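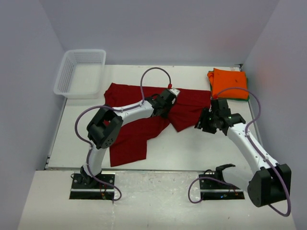
Getting wrinkles out of a crumpled shirt before folding

Yang
I fold on a white tabletop. A dark red shirt that sits bunched up never comes out square. Is there a fixed order for flattening it?

Ulises Cabral
Hold it by the shoulder seams and shake it 2 or 3 times. Lay it face down, hem toward you. Smooth from the collar to the hem, then out to the sides. Fold each side in to the middle, sleeves back, then fold up in thirds. Pull at the seams only. Knit stretches if you pull the middle.

Keltia
I just hang mine.

Yang
Shoulder seams worked. The collar still rolls on one side.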